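Grip fault in the Trisdale sim, 1/3. Can pick, right hand, bowl and sponge left on the table.
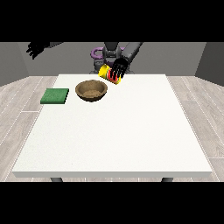
Sæther replied asking whether the contact solver was to blame, as it was in January.

2/3 Checked that first. Solver is clean. The finger torque limit reset to its default on reload -- 12 of 833 runs dropped the can during transfer, and the fault flag stayed low every time.

3/3 The silent flag is the safety problem. Limit is now written at startup and read back before motion. Rerunning 4,000 overnight. Hardware stays locked out until then.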